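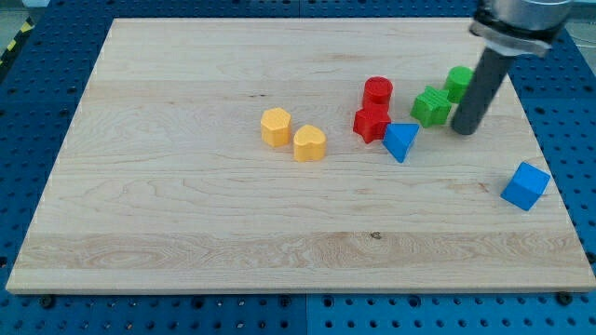 How a web page knows where to put things

Every web page you have ever looked at is a pile of boxes. Big boxes with smaller boxes inside them, and inside those, boxes so small they hold a single word. The people who build web pages spend most of their working lives persuading these boxes to stand where they are told. The boxes do not always listen.

First, the page is a list

When your computer asks for a page, it doesn't receive a picture of the page. It receives writing. The writing says things like: a heading goes first, then a paragraph, then a photo of a goat, then another paragraph. There is nothing in it about left or right.

This writing is called HTML, four letters that stand for HyperText Markup Language. You can forget that straight away. Most grown-ups who use it every day would need a moment to remember it too.

The program that reads the writing is called a browser. You are probably using one now. It starts at the top of the list and puts each thing on the screen, one under another, like a very tidy person unpacking shopping. If nobody gives it any more instructions, it will carry on to the bottom and stop. The page will work perfectly well and look like a letter from the council.

Then somebody wants it to look nice

This is where the trouble starts, and also the jobs.

A second set of instructions tells the browser about colours, sizes and places. It is called CSS, and it is made of rules. A rule might say: all headings are green. Or: the goat must be no wider than half the page. The browser reads every rule before it draws anything, and if two rules disagree it has to pick a winner.

Suppose one rule says all headings are green, and another says the heading about goats is purple. The goat heading will be purple. The browser reckons that a rule about one particular thing beats a rule about everything. Your school may work the same way. "No running" is a rule for everybody, but if the head says you personally may run to fetch the first aid box, off you go.

If two rules are exactly as fussy as each other, the later one wins. This is also how arguments work in my house.

Margins and padding

Every box has some space inside it, between its edge and whatever it is holding. That is padding. It also has some space outside it, which keeps the other boxes from leaning on it. That is a margin.

Think of a parcel. Padding is the scrunched-up paper round the teapot. Margin is the gap between your parcel and the next one on the shelf. If the teapot is rattling against the cardboard, you want more padding. If the parcels are squashed together, you want more margin. People who have built websites for years still mix these up and change the wrong one, then change it again, harder.

Why your phone shows it differently

Wilfredo Policarpio builds websites for a shop called Fotirel, which sells buttons, zips and other small things that get lost down sofas. Its first page had a row of 6 buttons across the top, and on his big screen they looked splendid. On a phone they were the size of crumbs.

A phone is narrow. Say it has room for 400 dots across (the dots are called pixels). A page planned for a desk computer might want 1,334. You can't pour a bathful of page into a mug, so the page needs a different plan for small screens.

CSS lets you write a rule that only wakes up when the screen is narrow. Wilfredo's says, more or less: if there isn't much room, stop making a row and make a stack. The row is still the same list of buttons. The browser just puts them one below the other and makes each one big enough for a thumb.

You can try this yourself if you're on a computer. Make the browser window thinner by dragging its side. On many pages there comes a point where everything suddenly jumps. A menu folds itself up into three little lines, or a column from the side turns up at the bottom looking a bit surprised. You have found what web builders call a breakpoint. Nothing has broken. They just have a gloomy way of naming things.

A small experiment with paper

You will need one sheet of paper, some sticky notes and a pair of scissors.

Lay the sheet on its side and stick on a heading, a picture, a menu and two chunks of writing. Any arrangement you like. Number them in the order a person ought to read them.

Now cut a strip off the paper so that it's as narrow as a phone, and move all the notes on to the strip without leaving any out. Which one goes at the top? Where does the menu go? If your answer is "it doesn't fit", well done, you have had your first day in web design.

Swap strips with somebody and see whether they can read yours in the right order. If they start with the menu and never reach the goat, move the goat up.

Words you may want

Browser: the program that reads instructions and draws the page.
HTML: the list of what is on the page.
CSS: the rules for how it looks.
Pixel: one tiny dot on a screen.
Breakpoint: the width at which a page changes its arrangement.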